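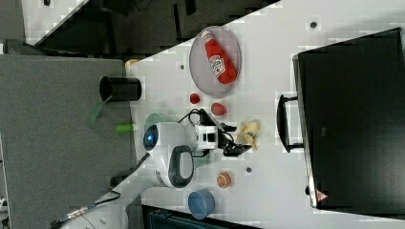 Grurex Users Group - Tabletop Arms

Home | Ask | Kits | Grippers | Unanswered | Sign in

Is the Mundon kitchen pack worth 175 on top of the arm?

4 comments Share 7

Hurried one, ordering window closes soon and I have to tell the department yes or no by 4 pm.

We have one arm already, use it for a short summer course in July. Students write pick and place stuff, mostly blocks. Blocks are boring. Everyone is sick of blocks by the second morning. So I'm looking at the Mundon kitchen pack, 175 with shipping, toy food plus some dishes. Seller page is useless, says "compatible with leading arms" and then a lot of smiling kids.

What I need to know:

- does a two finger gripper really get hold of this stuff or does half of it roll off
- is the play food any good or does it go to pieces in a month
- do I have to buy the Lazăr fingertips too or are the stock ones ok
- what do you set as tasks? need enough to fill 6 sessions

Teh arm itself is fine, not asking about that. Budget is tight so "just buy a vision kit as well" doesn't help me. Also if you bought it and regret it please say so.

Posted by Usha Poduval
Viewed 175 times

Consolacion Navarro

Have had ours since spring, used most weeks. Short version - yes, buy it, but pick what you put out.

Gripping. Small fruit is the easy win. Strawberries, lime, that sort of thing, fingers close on them and up they come. They do roll if you nudge them on the way in, so come straight down from above and don't sweep in from the side. I tell students to stop well over the fruit, open wide, then drop slow. Cuts the misses a lot.

Half fruits are harder than you'd think. Flat side down they sit low and the fingertips hit the table first. Set your table height properly, then knock the speed down for the last bit. One of my groups spent a whole session on half an orange and learned more from that than from everything before it, so I'm not complaining.

Bottle is good once they have the basics. Lay it on its side on the plate, ask for it to be picked up and stood on the table. Needs a wrist turn, and they have to think about where along the bottle to grab. Too near the cap and it swings.

Cups - grab by the rim, one finger in, one out. Forget the handle until week two. Bowls same idea but the wide ones slide before they lift.

Colander we use as a place to put things INTO. Big target, forgiving. Nice first task, fruit in colander, everyone gets a success before lunch. Picking the colander up is another matter, it's long and it tips. I save that for the ones who finish early.

Oven. Different level. Door handle is narrow next to the rest of it and the whole thing walks across the table when you pull, so we tape the feet down. If your students are beginners leave it in the box till the last day.

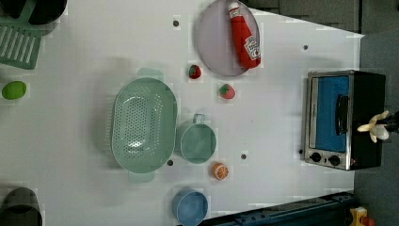

Kitchen layout, gripper over at the toaster oven.

My order for 6 sessions, take or leave:

1. fruit to colander
2. fruit to plate, set positions
3. fruit to plate, anywhere on the table
4. cups and bowls
5. bottle, lying to standing
6. oven, or free choice

Fingertips. Stock ones did fine for me on everything except the oven door. I did buy the Lazăr pair in the end, they grip better on shiny plastic but they pick up dust like crazy and you're wiping them all day. Wait and see if you need them.

Wear. Strawberries still look new. One cup has scuffs from being squeezed too hard, my fault, force was set way up. Set a limit on that before you let anyone near it.

Other thing - put a lot on the table. Seriously. A bare table with one strawberry is not a test of anything. Once there's a plate and a bottle and a rack in the way they have to plan the path, and that's where the good mistakes happen.

Helpful? Yes 6 No 0

benchrat_tom

Disagree a bit. 175 is steep for toy food. I got a Zato play set plus odds and ends from a thrift store for way less and the arm doesn't know the difference. Some of it was too slick and one bowl was to wide for the gripper to do anything with, so you do end up throwing some out. But for a short course, cheap wins.

If you go that way, take the gripper opening with you as a measurement. Cut a bit of card to the max width and hold it up against things in the store. People stare, whatever.

Agree on the clutter.

Helpful? Yes 7 No 6

mkr_dana

does it come with the table or no

Helpful? Yes 0 No 6

Comments (4)

Usha Poduval: Great, thank you Consolacion, exactly what I needed. Stealing your list. Going to ask for the pack and skip the fingertips for now. Tom the card trick is smart, will do that for extras.

benchrat_tom: fair enough. get spare cups, they're the first thing to get crushed

Consolacion Navarro: Dana no, table is seperate. Ours is just a plain white top, anything flat works as long as it doesn't wobble when the arm moves fast.

Usha Poduval: Approved at ten to four! Will report back after July.

Related: Gripper force limits | Lazăr fingertips cleaning | Mundon spare parts | Back to top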